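Clendance wants $385 a month for a robot that tidies bedrooms, and hotel owners in Nadano are being asked to sign up before they have seen it finish one.

The company opened orders for the Ambaye service on Sunday. The fee covers one two-armed machine, software updates and a repair visit every 2 months. It does not cover the first setup, and Clendance would not say what that costs. 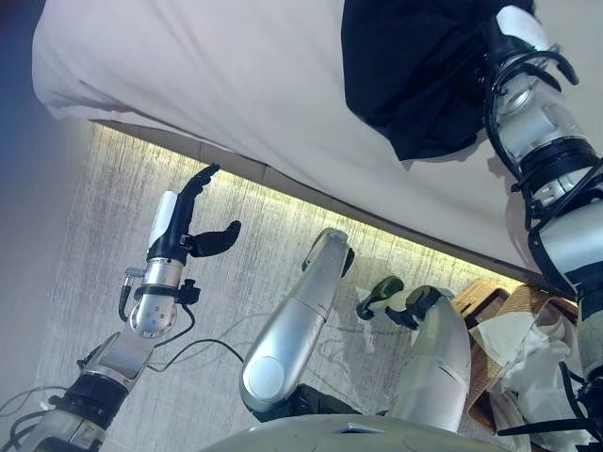 The Ambaye service at work, with one arm pressing a black cloth against a bed's white sheet.

Clendance says its machine handled 141 rooms during a trial at the Skendenico guesthouse, and that 70 of them needed no help from staff. That leaves more than half where someone had to step in. The company did not provide cleaning times or explain what counted as help.

Buyers are tied in for a full year. There is no trial period, and a refund is offered only if the machine fails to start. First deliveries are promised for January.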